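The Board from Nildale

The man at the estate sale wanted 120 dollars for the board and would not say why.

"It's maple," he told Sawsan Khoury, as if that settled it.

She could see it was maple. She could also see it was several planks stuck together, because the seams ran straight across it, and she had been burned by seams before. Her mother's kitchen table had split along one the winter they moved to Nildale, on a night when nothing heavier than a bowl of lentils was sitting on it. Her father blamed the dry air. Her mother blamed her father, who had bought it.

"What was it for?" Sawsan asked.

"Bread. Pastry. Whatever you like."

"What did she use it for?"

The man looked at the house behind him. The old woman's name had been Gustell, and her handwriting was still on masking tape all over the garage. CHRISTMAS, GOOD. CHRISTMAS, OTHER. The board had a strip of tape on its underside, too. It said GAME.

"I guess a game," he said.

"Which one?"

"Lady, I'm the nephew."

She paid him 93, which was what she had in her coat, and she drove home annoyed that he had taken it so quickly.

The box was in the bottom of the same carton, under some dish towels. She hadn't asked for it and he hadn't mentioned it. Inside were blocks in different colors and a sheet of lined paper folded in four. Sawsan put on her glasses. She had taught middle school math for most of her adult life and did not believe there was such a thing as a game without rules, only games whose owners were too lazy to write them down. Mrs. Gustell had written them down. They took up five lines.

Each color has two. They start together.
You may move one of anything.
You may not move it back.
When you are both satisfied, stop.
Salameh always moves first.

"Satisfied," Sawsan said out loud, to the refrigerator.

She read it again, looking for the part about winning. She turned the page over. On the back was a grocery list, eggs and something that might have been thread.

It was plainly nonsense. You couldn't have a contest that ended when both people felt like it. One of them would never feel like it. She had been married to such a person for seven years, and he would be moving blocks still. And who was Salameh? She had known two families by that name in Nildale and neither of them had played anything except cards, for money, loudly.

She set the board on the table anyway, to see whether it rocked. It didn't. She put the blocks out by color, two and two, and sat down across from the empty chair.

Her neighbor's boy came by at four for the key to the shed. He was eleven and had opinions.

"What's that?"

"A game, supposedly."

"How do you win?"

"You don't. You get satisfied."

He gave this more thought than she felt it deserved. Then he reached over and slid one block away from its partner, not far, and stood back with his hands in his pockets.

"Your go," he said.

"I didn't say I was playing."

"You set it up."

She looked at what he had done. It bothered her. The whole thing had been in order and now there was a gap in it, and she wasn't allowed to close the gap, because you could not move it back. That was line three. She could bring the other one over to join it, though. Was that moving back? The rules didn't say. A rule that didn't cover the second move of the first game was a poor rule, and she told him so.

"So do it and see," he said.

"See what? There's no referee."

"There's me."

She moved the other one over. He nodded, very serious, and moved a block of a different color, and she said that was just mischief, and he said it was strategy. They went on until the window was dark. His mother called twice. Sawsan argued every turn on principle. She argued that he couldn't be the one who went first, given that his name wasn't Salameh, and he said maybe it was a title.

"A title."

"Like dealer."

She had no answer to that, and she disliked it.

By the end there was one block left that she wanted to move, and she could not find a place for it that was better than where it stood. She kept her finger above it for a long time. She suspected a trick. Mrs. Gustell had probably sat in this same posture on a hundred evenings with somebody on the other side grinning at her, and had died without once being sure the game worked.

"Are you satisfied?" the boy asked.

"I'm thinking."

"I'm satisfied."

"You're eleven. You want your dinner."

"Both," he said.

She took her finger away. She wasn't satisfied, as she understood the word. She only couldn't think of anything she would change. She told him this did not count, and he said okay, and took the shed key off its hook, and asked if he could come back tomorrow and be Salameh again.

"Tomorrow I'm Salameh," said Sawsan. "I paid for the board."

After he left she peeled the tape off the underside, meaning to throw it out. It had lost most of its stick. She pressed it down again with her thumb and it held at one end.

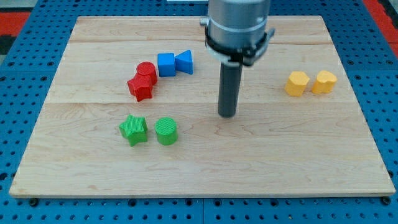
Why does Sawsan take her finger away from the last block?

She can't think of anything she would change, although she doesn't accept that this is the same as being satisfied and tells the boy it doesn't count.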